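The Chair Stays

Vlasta Dumitrescu has strong feelings about office chairs, and she would like it known that she did not go looking for them. "I came in as the person who orders the paper towels," she says. "One Friday somebody's armrest came off in their hand, and they brought it to me. They just put it on my desk. Like a cat with a bird."

That was how she came to run furniture for Ruvine, a design office that shares a floor with a smaller outfit called Inum. There is no title for it. There is a spreadsheet, which she will show you whether or not you ask, and in it are 103 chairs, each with a row and a column headed "Complaints."

We talked in April, in the back room, where the chairs go when she is deciding about them. I was offered a stool. I asked if the stool was in the spreadsheet. "Stools are a different tab," she said.

Her position, in short, is that most people replace a chair two years before they need to. The seat foam goes flat, somebody says their back hurts, and out it goes to the curb. "And then they buy a new one and sit in it exactly the same way, like a shrimp. I've watched them do it. The back hurts again by lunch."

She is a mesh person. Padded backs, she says, hold on to everything: crumbs, hair, the smell of someone's soup. A mesh back you can go at with a vacuum and a soft brush. What she looks for is sag. She presses the panel with her palm, lets go, and counts under her breath. I asked what number she was hoping for.

"No number. It's just so people don't talk to me while I'm doing it."

The favorite of the previous management was a model called the Esquivel, which cost the company $600 apiece and came with a lumbar knob that turned in both directions and, in Dumitrescu's view, did nothing in either. She has kept two. One is for parts. The other belongs to a senior designer who will not give it up and has, she suspects, hidden the lever that would let anyone else lower it.

Does she get attached? She looks at me as though I had asked about her bank account. "To a chair? No." Then, after a moment: "There's one by the window I wouldn't like to see go." 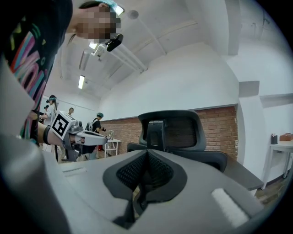 The trick with a mesh back, she went on, is to look at it from behind. Everybody inspects a chair from the front, because that's the side they plan to use. The back is where you find the loose bolt and the cracked bracket, and also, in one case, a parking ticket folded very small.

She had been asked to try the Ikumus, a newer chair that leans when you lean. She gave it a week. "It's very agreeable," she said. "I don't want that from a chair. I want it to stay where I put it."

Before I left I asked what she sits in at home. She has a kitchen chair, hard seat, no arms, from her aunt. It wobbles. She has been meaning to fix it.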